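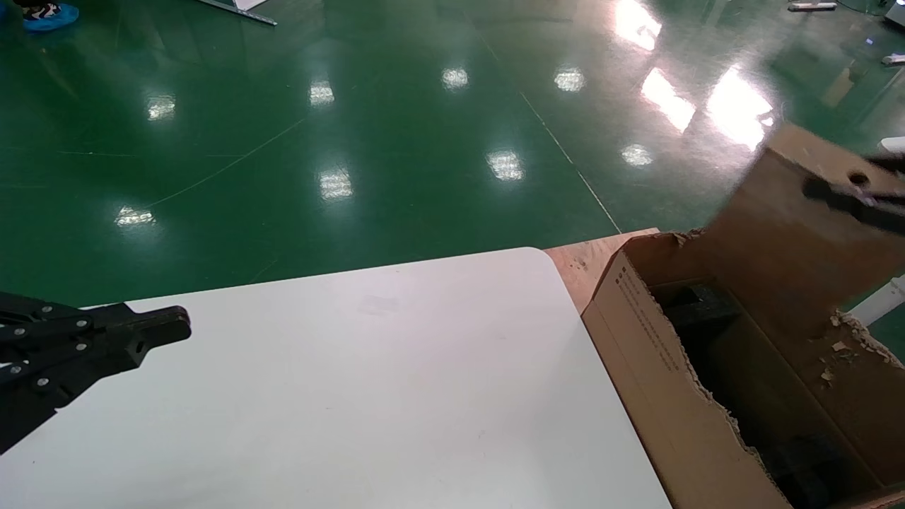

gravelpie wrote:
I'd still buy new boxes. Used ones are fine for pillows, but I wouldn't trust them with anything I cared about on a drive that long.

oldmaple wrote:
Okay, fair, but have you priced new boxes lately? For a two-bedroom place the kit from Drostberg was going to cost me more than the gas. I've been collecting free ones since January and my hall closet is full of them. The move is from Bradham out to Arellano, 432 miles, and I'm driving the truck myself (wish me luck, I have never driven anything bigger than a minivan!). What I really wanted to know when I started this thread is whether to pack by room or by weight. Everybody says by room, and then everybody also says never put books with kitchen stuff, and my kitchen is where half my books live.

gravelpie wrote:
By room. Label two sides and the top. If cookbooks live in the kitchen, they're kitchen.

hallwaylamp wrote:
Disagree with gravelpie on this one. I packed by room last time and ended up with one kitchen box I couldn't get off the floor. Now I do all the heavy things in small boxes whatever room they came from, and write the room on afterward. Liquor store boxes are the best thing going for books. They're small, they're tough, and mine usually has a stack by the door if you ask before noon.

oldmaple wrote:
Ooh, liquor store, I hadn't thought of that. I only tried the grocery store and they gave me banana boxes with the big hole in the bottom.

My other problem is when to start. I've done the closets, the winter coats, and the guest room, and now I've hit the point where everything left is something I use. I packed the colander on a Tuesday kind of whim and had to drain spaghetti with a pot lid.

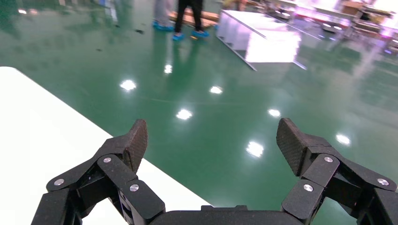

So I've been making myself do one box a night after dinner, and I quit when it's taped. It's slow but I'm sleeping better — my sister's method was to stay up the whole last night with a pot of coffee, and she still can't find her good scissors. Does anyone do a master list? I started one on the computer and gave up at the second shelf of the linen closet.

squashblossom wrote:
I did the list! Numbered every box and kept a notebook. It was great right up until the notebook got packed.

gravelpie wrote:
List is overkill. You'll open them all within a month anyway.

hallwaylamp wrote:
Speak for yourself, I have three from the last move in my garage. And oldmaple, check what your truck rental covers. The basic plan on mine paid up to 500 dollars for the whole load, and my couch alone was more than that.

oldmaple wrote:
Well, now I'm reading the fine print at the kitchen counter, thank you. Looks like I'd need the better plan, and that's another 50 bucks. I'll probably get it.

squashblossom wrote:
Get it. Also keep out one plate, one fork, a towel, toilet paper, and the shower curtain. I forgot the shower curtain.

oldmaple wrote:
Writing "shower curtain" on my hand. Going to the liquor store tomorrow before noon, and I'll report back on what they've got.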